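Search the help pages Go

How do I get limescale and tea stains out of cups without ruining them?

Savita Chaudhary

Hi all, hoping someone can help as I'm at my wits' end with my mugs.

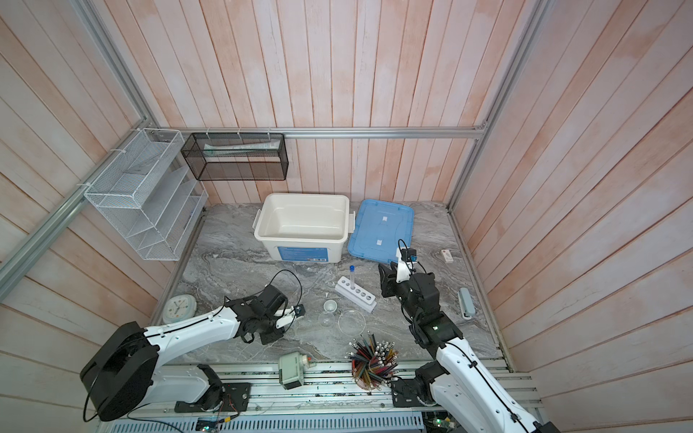 We moved to Halevport in April and the water there is rock hard. Back at the old place I could leave a cup of tea half drunk all afternoon and it would rinse clean, but now everything has a brown ring inside it by the second day and a sort of chalky film over the top of that. I drink a lot of tea (a LOT of tea) so it builds up fast. I've tried washing up liquid, I've tried scrubbing with the green side of the sponge, and I've tried leaving them overnight in hot water with a dishwasher tablet. The tablet did shift the brown but the chalky bit is still there, and two of the cups were my gran's with a thin gold line round the rim, so I daren't go at those with anything fierce.

Is there something I can soak them in that does both jobs? And is it worth getting one of those filter jugs - my neighbour swears by her Warkier one but the cartridges look pricey to me.

Thanks in advance!

Imelda Mangubat

Hello Savita, I'm in Halevport too, so you have my sympathy! You've really got two different things going on there and I'd treat them one at a time.

Do the chalky stuff first. Citric acid is what I use, the powder you get in the baking aisle or the hardware shop. Put a dessertspoon in 1000 ml of warm water, stir it till it's gone clear, and let the cups sit in it for half an hour. White vinegar does the same job but my kitchen smells like a chip shop for the rest of the day. Rinse them well afterwards.

Then for the brown, bicarbonate of soda made into a paste with a few drops of water, rubbed round with a soft cloth or just your finger. Leave the green scourer alone, it puts tiny scratches in the glaze and the tea clings to them even more, so you end up scrubbing more often. I learned that with a whole set of cream mugs, which are now a set of beige mugs.

For your gran's cups I wouldn't soak them at all. Pour the citric acid mix inside, stopping well short of the gold, give it ten minutes and tip it out. No dishwasher for those either, and keep them out of the microwave!

On the jug, I had one for a year and it did cut down the film on top of the tea. I gave up on it in the end as I kept forgetting to change the cartridge.

Amrit MacDonald

denture tablets. one per mug, hot water, go to bed. 43p for a packet at the market last time I bought them

Savita Chaudhary

Thank you both! Did the citric acid on the everyday mugs this morning and the chalk has come right off, bicarb is next. Haven't been brave enough to start on gran's yet. Amrit, do the denture ones leave a minty taste?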